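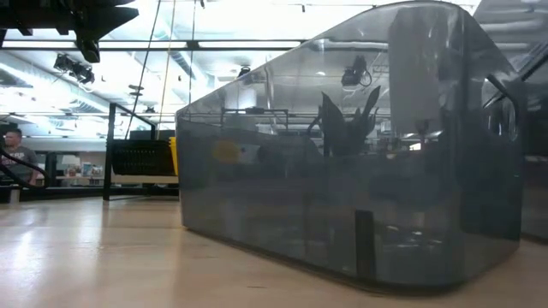
What is the Maluleke Press Freedom Desk asking for?

The return of one reporter's notebook, one phone and one phone charger, all seized in November, and the dropping of the trespass charge against Chantelle Oosthuizen of the Kikau Courier, who was arrested at a public meeting. She had been invited to it – in writing, by the council now pressing the charge.

In a statement issued on April 7, 2023, the Desk said the case had been postponed 4 times, most recently so that the prosecution could find its own file.

"We wish them luck with the search," said Pieter Matlala, spokesman for the Desk. "If it helps, our copy is 18 pages long and we have offered to lend it."

Ms. Oosthuizen had been covering the award of a road contract to Wimine. The road in question remains a field.

The Desk also called on the council to publish its rules on press access, which it says exist but may be read only by appointment. A petition carrying almost 1,000 signatures was handed in at the front counter, where the Desk was told to allow 30 working days for a receipt.

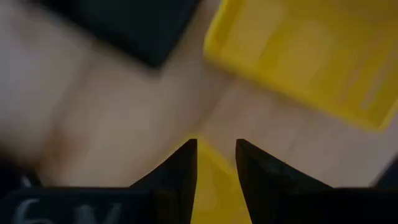 Next hearing

The Desk will post the new court date once there is one. Reporters wishing to attend should bring their invitations, and possibly a lawyer.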